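Mezzanine

A mezzanine is an intermediate floor built between two main floors of a building, or between the floor and the roof of a tall single-story space. It does not extend over the whole area of the floor below. One or more of its sides are left open, so that people on the upper level can look down into the larger room, and the two levels share the same air, light and sound. The word came into English through French from the Italian mezzanino, a diminutive of mezzano, meaning "middle."

Mezzanines are found in theaters, libraries, shops, warehouses, railroad stations, houses and offices. This article deals mainly with the mezzanine as a working floor, in offices and workshops set up in open-plan buildings.

Definition and related terms

Building codes generally treat a mezzanine as part of the story in which it stands, provided that it is small enough in relation to the room it opens onto. A common limit is one third of the floor area of that room, although many codes allow more when sprinklers or alarms are installed. A platform that goes over the limit may be counted as a full story, which changes the rules for stairs, exits and fire separation.

A loft is an upper space directly under a roof and may be fully enclosed. A gallery is usually long and narrow, and runs along one or more walls. A balcony projects from a wall, inside or outside. In everyday speech the terms overlap, and real estate listings often use "loft" for what an architect would call a mezzanine.

In American theaters the mezzanine is the lowest balcony, or the front rows of it. In British theaters the word has also been used for the space under the stage.

Structure

Most mezzanines in older buildings are carried on timber or steel beams set into the main walls, with columns below where the span is long. Free-standing mezzanines, which rest on their own columns and are bolted together from steel parts, became common in warehouses because they can be taken down and moved. Kosmas Antoniadis, in his survey of converted mills, separates the two as "built-in" and "placed" floors, and notes that a placed floor rarely touches the walls at all.

The deck may be wood board, concrete on metal sheeting, or open steel grating. Grating lets light and sprinkler water through but is uncomfortable to work on and allows small objects to drop, and it is seldom chosen for offices.

Headroom has to be found both above and below the deck. This is the main reason mezzanines are placed in rooms with high ceilings, such as former factories, print shops and market halls.

Railings and stairs

The open edge of a mezzanine is guarded by a railing. The usual form has upright balusters between the deck and a top rail, spaced closely enough to stop a small child from passing through. Solid panels and sheets of glass are also used. Glass keeps the view open but shows fingerprints — a frequent complaint in shops.

Metal balusters are often paired with a wooden handrail, which is warmer to the touch than metal and can be shaped to follow a curve. Where a railing turns a corner or meets a stair, a curved rail allows the hand to keep moving without a break. Older curved rails were cut from solid blocks and joined end to end. Later ones are commonly bent from thin strips glued together.
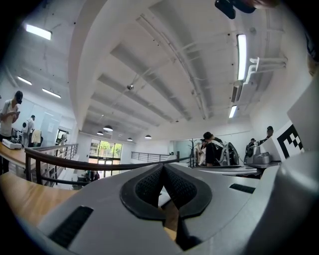 Open-plan interior with a mezzanine level, dark metal railings and a curved wooden handrail. Photo: Antigoni Sfakianakis

Access is normally by a fixed stair. Spiral stairs take up little floor area but make it hard to carry furniture up or down, and codes often restrict their use as the only way out. In storage buildings a gate may be fitted in the railing so that pallets can be loaded by forklift.

Light and services

A mezzanine blocks part of the light that would reach the floor beneath it. Tall windows at the end of a room help to light both levels, and white paint on the walls, ceiling and exposed beams spreads daylight farther into the building. Lighting on the upper level is usually mounted close to the ceiling, in the form of fluorescent or LED fixtures, while pendant lamps are hung in places where the ceiling is well above head height. Fixtures hung over the open part of the room can be difficult to reach, and some are fitted with a winch for changing bulbs.

Ducts and pipes are often left exposed in converted buildings, where a false ceiling would take away headroom. They may be painted the same color as the ceiling to make them less noticeable.

Warm air rises and collects on the upper level. In winter the mezzanine may be comfortable while the floor below is cold, and in summer the reverse is true. Slow ceiling fans are a common remedy.

Use as workspace

Mezzanine offices first appeared in factories, where a manager or clerk could watch the work from above. The Andreadis spinning mill at Drindham had a floor of this kind, reached by a single stair and furnished with 3 desks. It was widened when the mill was converted to rented studios, and now holds 40 workplaces.

In present-day open-plan offices the upper level is often given over to desks and the lower level to meeting areas, kitchens or workshops. Noise is the chief drawback. Speech carries over the railing in both directions, and hard floors and bare ceilings make the problem worse. Trilok Goel, who studied 49 converted workplaces, found that desks along the railing were valued for their daylight but were also the first to be given up by people who made many phone calls. Rugs, curtains and fabric panels reduce the noise to some degree.

Desks set against the railing are sometimes fitted with a raised back edge to keep pens and cups from falling to the level below.

See also

Balcony
Gallery (architecture)
Loft conversion
Open plan

Sources

Antoniadis, Kosmas. Floors Between Floors: The Converted Mill. Costosau Press.
Goel, Trilok. "Daylight and Speech on Open Upper Levels." Plallik Papers on Building Use.
Keskinen, Oskari, and Savvas Fragkou. Handrails in Wood. Costosau Press.

This page was last edited on Mar 14, 2025.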